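Zotine picking kit, five months in: a review from the returns bench

Posted Feb 6, 2021

I sort returns at a mail-order warehouse just outside Dramham. Tools, toys, kitchen bits, garden bits, whatever people send back. In September the firm put in a Zotine picking kit, and as I'm the one who stands nearest to it all shift, I thought I'd write down how it's gone. I couldn't find a single review from anyone who works next to one when we were told ours was coming, only ones from people who buy them!

What you get

The kit is the fingers, the software and a couple of days of training from Skonville, who did our fitting. The arm is separate, and ours was already in the building. You tip mixed stuff into a metal bin, the arm picks it out a piece at a time, and one of us checks it and gives it a grade. Before that we did the lot by hand, leaning over the same sort of bin for hours.

What it's like to work with

My back is better. I'll put that first because it's the thing I tell everyone who asks (my sister is sick of hearing it). I used to go home and lie on the floor, and now I mostly don't.

The pace took longer to get used to. On a decent shift we put 400 items through, and they come at you at the arm's speed, so you can't rush ten easy ones and then have a stretch. We asked for a proper break from the bench and got one, 30 minutes in the middle of the shift on top of lunch, and I'd tell any site getting one of these to settle that before it's switched on. Ours took until nearly Christmas to agree.

It's also quieter, in a way I don't love. There were 4 of us round the bench before and now there are two, with the others moved to packing. No one lost their job, to be fair to the firm, but I miss the chat.

Picking

Boxes and anything with a firm edge, brilliant. Handles are good too. It struggles with soft or floppy things and with anything see-through, and wire is a nightmare - it gets hold of one end and the rest of the bin wants to come along. We've learned to spread a load out a bit when it goes in. A heap like the one on the right of our bin, with mesh, wire and something crumpled all up against a hand tool, is the sort that slows everything down.

The pale green fingers are the best part of the kit. They're two different shapes and I was sure that was a mistake on the order, but you do stop noticing.

The cables I'm less keen on. There's a big yellow loop by the wrist with thinner black ones inside it, and I'd have liked something neater for the money. 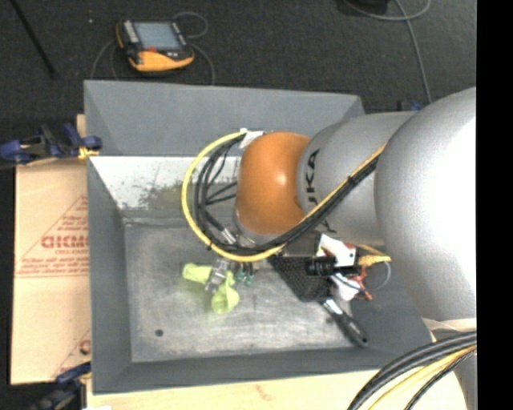
Training and support

Skonville's trainer was patient and let all of us have a go with the pendant, including those of us who'd never touched one. That made a bigger difference than anything in the manual, which reads as if it was written for engineers. Phone support is fine in the mornings and slow after lunch.

Our sister site at Painemal has the same kit and only the shift leads were trained on it. From what I hear they spend half the day waiting for someone to come and restart it, so push for everyone to be shown.

Score

I'd give it 3 out of five. It would get another one for a manual in plain English and a slower setting we could choose ourselves without ringing up for it.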